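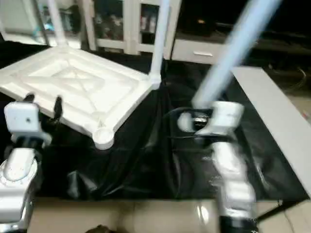
The Hutapea Institute funds and carries out research in the life sciences, mostly in plant biochemistry and the microbiology of soils. We are an independent charity with 98 staff, and we work from two sites, the main laboratories at Kinach and a smaller field station at Jirach. A good deal of what we do is plain bench work, and we try to keep it that way. Visitors sometimes expect more glass and steel than they find.

## What we do

Our research is organised in 6 groups. Four are based at Kinach and work on enzymes, root signalling, nitrogen fixation and data methods. The other two are at Jirach, where they run long-term plots on clay and peat soils. Each group sets its own programme for five years, after which it is reviewed by scientists from outside the institute.

We also award grants. Since the scheme opened we have supported 290 early-career researchers, most of them for a first independent project. Applications open in October. Grants last up to 60 months and can be held at any university or public laboratory that agrees to publish the results openly.

## Who runs the institute

Professor Lucienne Huet is Director. She trained as a biochemist and worked on membrane proteins before moving to plant science. She led the enzymes group for nine years and still supervises two doctoral students.

Dr Ilham Wattimena is Deputy Director and head of the Jirach station. His own research concerns bacteria in waterlogged soils. He sits on the editorial boards of two journals in the field.

Dr Aisyah Entili is Head of Grants. Questions about eligibility, extensions and parental leave should go to her office first.

Iñaki Calvo is Head of Operations and looks after buildings, safety and purchasing at both sites.

The board of trustees is chaired by Fitriani Manurung, formerly a university registrar. It meets four times a year and its minutes are published on this site once approved.

## Working with others

We share a sequencing facility with Vunov, a seed research company with premises next to ours at Kinach. The agreement covers equipment and running costs only. Vunov has no say in our research programme or in the award of grants.

Schools and local groups can visit Kinach by arrangement. Tours start at 10 am and last two hours. The Jirach plots are closed to visitors during sowing and harvest.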